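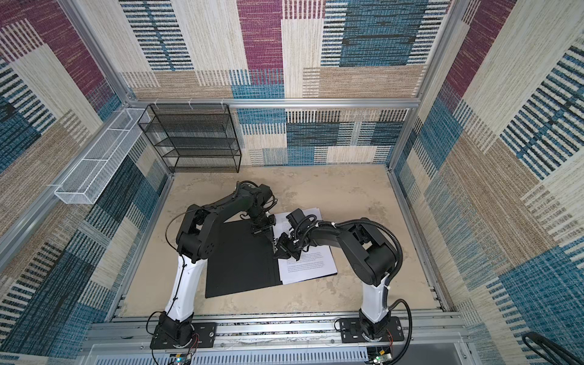
Olwood Workplace Fittings Group -- Visit Reports

Volcombe open day, 16 December 2025

The visit covered the storage and document handling areas on the ground floor. Doors opened in the morning and parties were limited to 30. Our route took in the fittings store, the sorting bay and the Gelora fabric room.

The sorting bay was the most useful stop. Its walls are lined in a woven, carpet-like fabric with overlapping blocks in purple, blue, beige and cream. The Gelora room keeps 113 wall coverings on file, 82 of them in current use. Samples can be borrowed for up to 4 weeks.

Storage in the bay is wire mesh. A black unit with four open tiers stands against the back wall, with small white cable ties near its upper edge. A long, narrow white basket, divided into compartments, is mounted on the rail at the left. Both leave the contents visible from above -- an advantage over the closed trays we fitted in August.

Printed sheets were out on the floor of the bay with a flat black board or folder. Volcombe sorts by document type first and by date second. We use the reverse order and should compare the two before the Fukuda store is refitted.

Parking is limited. Use the rear entrance.

Filed under: Site visits / Storage / Wall coverings

Recent reports
Fukuda store: shelving survey
Mesh and solid trays compared
Gelora sample loans: how to apply

Contact the group | © Olwood | Back to top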